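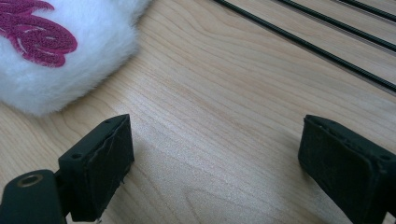

Reviewed by Florence Nguyen
Filed under: Sociology, Neighborhoods, Aging

Palilstead: Borrowing, Lending and Growing Old Next Door
Sutherland, paperback, second edition

I picked this up on a Thursday evening meaning to read the introduction and went to bed with half the book behind me. It's a study of one town and what its older residents do for each other without being asked or paid: rides to the eye doctor, spare keys, snow shoveled before seven in the morning, a casserole dish that has been going back and forth across the same street for years. I loved it!

The research behind it is bigger than the chatty style lets on. The team sent a survey to 2,242 households and got 1,686 back, and then sat down for long interviews with 68 people, most of them over seventy. You get the tables if you want them (they're in the appendix, and they're clear), but the interviews carry the book. People contradict themselves and the authors let them. One man says he never asks anybody for anything, and four pages later he's explaining which neighbor has his ladder and which one does his taxes.

Chapter 2 is the one I'd hand to a friend first. It's all about debt, meaning the small kind, and how long you can decently owe somebody a favor before it gets awkward. The women interviewed had very exact ideas about this, the men said they didn't keep track, and then the favor diaries showed the men keeping track down to the bag of road salt. I laughed out loud more than once.

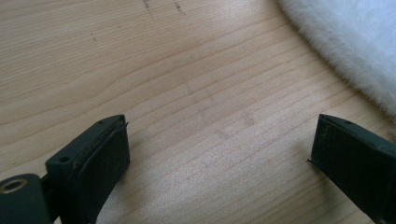 Pale wood, long grain.

The second half compares the town with Storkimau, where most people live in rented apartments and move a lot more often. I was worried this would turn into a sad story about how things used to be, and it doesn't. Renters there help each other plenty - they just do it faster, with fewer rules, and with people whose last names they may not know. The chapter on laundry rooms is terrific.

A few gripes. The new preface repeats a good deal of the old one, and you can skip straight past it. The index is thin, so I ended up writing page numbers inside the back cover to find my favorite bits again. And I wanted more from the adult children who live far away and phone the neighbor to check on Mom. They get nine pages, good ones, and I'd have read ninety.

You don't need any background in sociology to enjoy this. The authors explain their terms once, in plain words, and move on. It would be wonderful for a book club, especially one with a mix of ages, and the diary extracts would work nicely in a classroom too. My copy is already promised to the woman across the hall, and I've told her I want it back by March.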